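Print | E-mail
Reading time: 1 min

Friday, 4:40 pm. Garcia cell, sim side

Wrist camera finally agrees with the model! Joana re-ran the hand-eye calibration this morning after I swapped the loose camera bracket, and reprojection looks lovely. Old focal length in the config was 1,150, new fit says 1,199, so the bracket wasn't our only problem (I'd been blaming it all week).

Put the tile floor back in for the render check. Pale octagons, dark diamonds, plenty of edges to judge the perspective by. 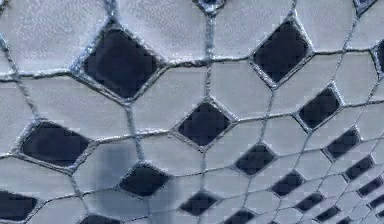
Marta wants the old value kept in the config as a comment until the real arm has done a full shift with the new one. Fine by me, done.

Still open: cable tie on joint 5 rubs at full twist, and the grout highlights may be too strong for the corner finder. Will try a duller grout on Monday. Really pleased with this one!

Related entries
Grenari gripper: new pads
Dranance feeder, sensor cleaning
Joint 5 cable routing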